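Open day at the Enska dye works
Thursday, April 30, 2020

I went to the open day at Enska last October and am only now typing up my notes. Enska is a small town on the river below Giveck, and the dye works has been on the same street there since long before the current owner, Tultero, bought it. Entry was 2 dollars, which included a paper map and a cup of coffee.

The tour started in the yard, where the water tanks are. The guide spent a long time on water. The works draws it from a well and softens it before it goes near any cloth. After that we went up a metal staircase to the vat room. It was loud and smelled of vinegar. The largest vat is number 77 — the numbering comes from an older plant and has never been changed.

Most of the work there is black. Customers send in faded clothes and have them dyed again, and black is cheaper than any other color because a batch is always running. Cotton and linen take it well. Polyester thread does not, so the seams can come out lighter than the rest.

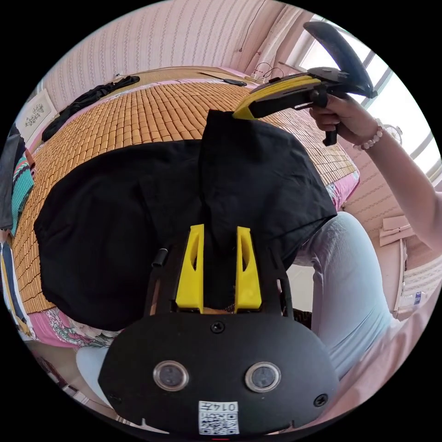 Black cloth, the bulk of the trade at Enska.

The finishing room was quieter. They check each piece under a daylight lamp and rub it with a white cloth to see if color comes off. If it does, the piece goes back for another rinse. Reddy, the fixing agent they use, is bought in drums and measured out by hand. I asked about washing at home and was told cold water, inside out, and no dryer for the first month.

The last stop was the sample library. It holds 1139 swatches in flat drawers, arranged by year and then by shade. There are more blacks than I expected, some leaning blue and some brown. Visitors could open any drawer they liked.

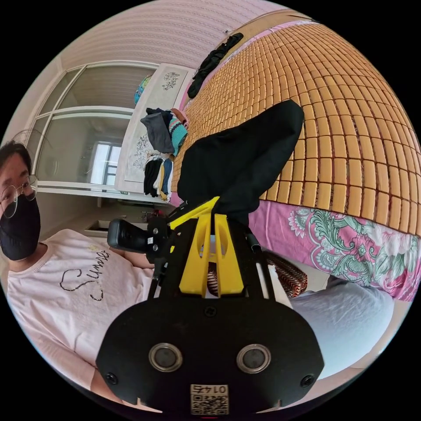

Giveck Reader wrote in to say that the brown blacks are the older recipes, and that the works will still mix them if you ask at the counter and can wait an extra week.

Parking is on the street only. The bus from Giveck stops by the gate, and the last one back leaves before the tour ends, so take the early group.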